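Natalie Fothergill
@nfothergill

1/ Thread on why bath towels stop absorbing water, and what can be done about it at home. I spent nine years in textile testing, mostly on terry cloth, and this is the question I still get most. Long, fairly dull, some arithmetic.

2/ Terms first. Terry has a ground weave, the flat base of the cloth, and a pile, the loops that stand up from it. The loops do most of the work. Water moves into the gaps between fibres by capillary action, and more loop surface gives it more places to go.

3/ Weight is quoted in grams per square metre (gsm). A gym towel might be 400. A decent bath towel is 600. Above that you gain capacity but drying time goes up as well, and in a British bathroom in winter the drying time matters more.

4/ Capacity and speed are separate properties and shops mix them up. A heavy towel can hold plenty and still take it up slowly. When people say a towel "doesn't dry me", they nearly always mean speed.

5/ Speed depends on the fibre surface. Raw cotton has a natural wax on it and repels water. Scouring at the mill removes the wax. Anything that puts a greasy film back on the fibre undoes that work.

6/ New towels usually carry a softening finish so they feel good on the shelf. It comes off over several washes. A brand new towel that smears water about is behaving normally. Don't return it yet.

7/ Fabric softener is the same problem, repeated weekly. The active part is a fatty compound that clings to cotton and stays there. The loops feel slippery and the towel slows down. Leave it out of towel loads entirely.

8/ Too much detergent is the next cause. Residue builds up in the base of the pile, where rinsing is weakest. In hard water it combines with calcium and goes stiff. If the towel feels like card off the line, suspect this first.

9/ Home test. Lay the towel flat, no stretching. Put one drop of plain tap water on the pile from just above the surface. Time how long the drop takes to lose its shine.

10/ My own cut-offs, not a published standard: under 2 seconds is good. Up to 20 is tired but usable. A drop still sitting there at 36 seconds means a coated towel, and it needs stripping.

11/ Test in several places. Hems and flat decorative bands have no proper pile, so they tell you very little about the rest. Stay on the loops.

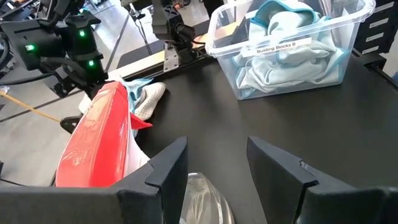
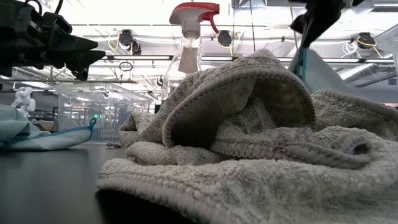

12/ Stripping, method. Wash at 60 with half the usual detergent, nothing else in the drum. Then a second wash at 60 with washing soda and no detergent. Then an extra rinse. Check the care label first, particularly with dark colours.

13/ Don't fill the drum. Towels need to drop through the water. I stop at two thirds by eye, with the towels dry.

14/ On vinegar: it dissolves limescale and it will soften a stiff towel. It won't shift softener, and some washing machine makers advise against it for the sake of the rubber seals. I use citric acid, occasionally, in a separate rinse. Never put either in with bleach.

15/ Drying. Shake each towel hard from the short end before hanging. The loops are flattened by the spin and will set that way if left. A short tumble at low heat after line drying does the same job with less effort.

16/ Radiators give you a stiff stripe wherever the cloth touched the metal. Harmless. Another shake fixes most of it.

17/ Brands, as I was asked. I ran the drop test at home in August on four that people had mentioned to me: Janero, Nolum, Xie and Plirkside. One bath towel of each, bought at full price, so treat it as an anecdote.

18/ Straight out of the packet: Nolum was quickest. Janero and Plirkside were both slow. On the Xie the drop simply sat there and I gave up timing it.

19/ After six washes the Xie had caught up with the Nolum. Janero improved a bit. Plirkside hardly moved, and the label says it is a cotton and polyester blend, which would explain it. Polyester in the ground weave is fine for strength. In the pile it holds you back.

20/ Loops again. Long, loosely twisted loops feel lovely and pull out on door handles and jewellery. Short tight ones feel plainer and last. If you find a pulled loop, cut it level with scissors. It won't ladder, the ground weave holds it.

21/ Smell is a different problem from absorbency, though they often turn up together. Residue holds damp, damp feeds bacteria. Stripping sorts out both in most cases. If the smell comes back within a week, look at the machine: drawer, door seal, filter.

22/ When to give up: thin patches you can see daylight through, or a hem that has come away along a whole side. Cut it down for floor cloths. Animal rescues often take old towels too, but ring before you turn up with a bin bag.

23/ Replies are open. Bamboo towels are a separate thread and I haven't finished the washing for it.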